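Endia: a tidy-up benchmark for robot arms, reviewed

I've spent six weeks with Endia, the simulated benchmark from the Saavedra group, and my opinion of it has gone up and down more often than the arm has. The claim is simple enough. Train your policy on a small number of demonstrations, run it in Endia, and the score will tell you how it would rank against others on a real bench. You get 40 layouts of one small workspace, some 600 demonstrations, and a manual written by somebody who hates verbs.

Installation took until teatime. After that it behaves itself. The task is sorting: bins, little latched cases, an organiser that is never quite square to the table.

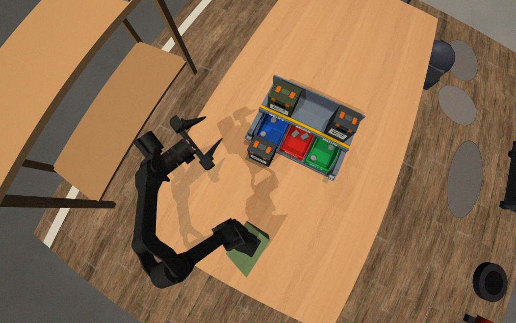 Endia's workspace, gripper open, organiser at its usual unhelpful angle.

The rendering is good without showing off. Wood looks like wood, and the shadows are long and dark enough to upset a policy that has only ever seen flat lighting. Mine was upset. I ran 1,000 trials over a Saturday and the scores on the shadowed layouts sank like a dropped spanner. Deirdre Rafferty at Lestcombe had the same trouble with a bigger model, which cheered me up no end.

What you really pay for (in patience, the licence is free) is the ranking method. Each policy is scored on paired layouts, same starting pose, same seed, and only the differences count. It's a decent idea and it gave me the same order of policies every time I repeated it. The absolute success rates wander all over the shop, so please don't put them in your abstract.
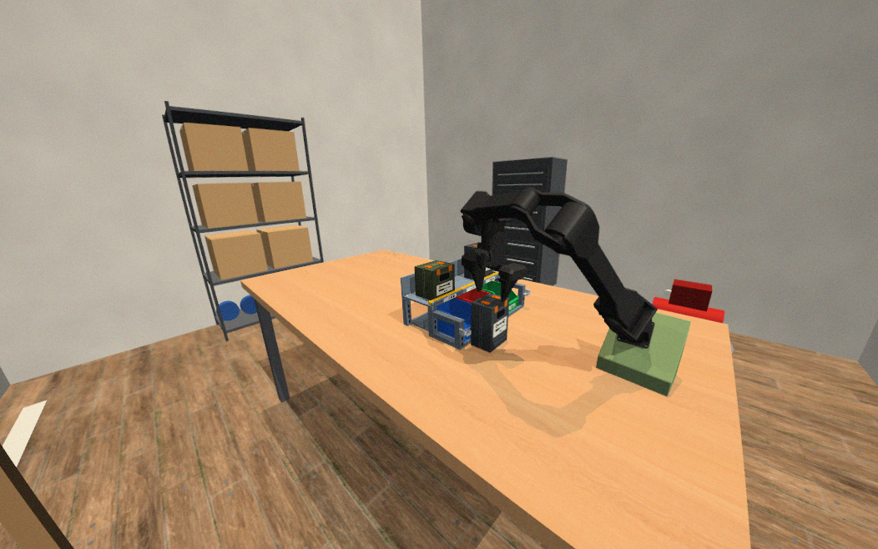 My main grumble is with how a failed grasp gets scored. Endia gives you nothing for a near miss, so a policy that gets close and then fumbles earns the same nought as one that waves at the ceiling. With the gripper pointing down just above the red bin and a case perched on the corner of the frame, a few centimetres decide everything, and I'd like to see that in the numbers. Prillton, the older rival, does give part marks, though it crashes if you look at it sideways.

Worth having if you compare policies for a living. If you want one number to impress a funder, look elsewhere. Four stars, and I'd add a half for a new manual.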